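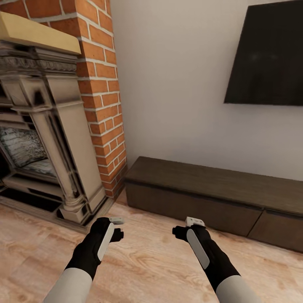

I spent Sunday at the Reston open day expecting a sales pitch, and mostly got one. Radek Kopecký said they want 1,287 episodes by June, all driven by people with handheld controllers in a rendered house.

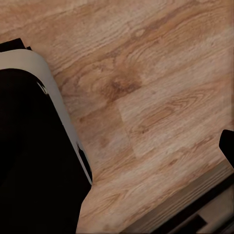
My doubt is the floor. Pretend oak never has grit or a dog on it, and I asked what a learner gets from that. "Volume," he said.
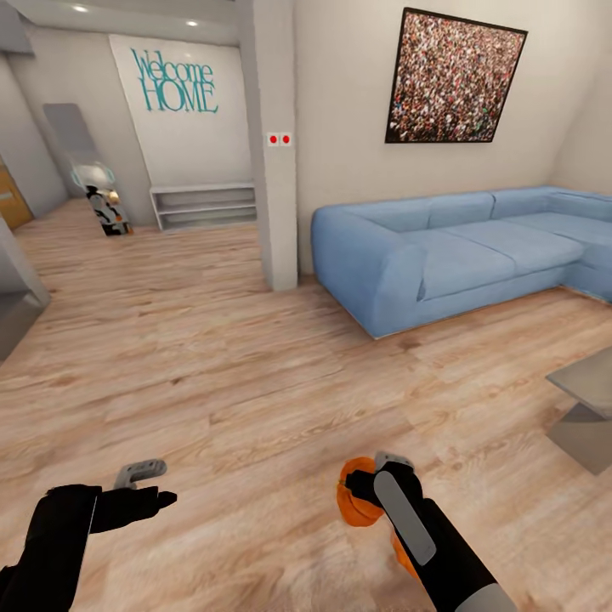
Melati Nugroho was more candid. Of 200 tries so far they threw out 17, and she couldn't tell me who sets the rule for a bad one.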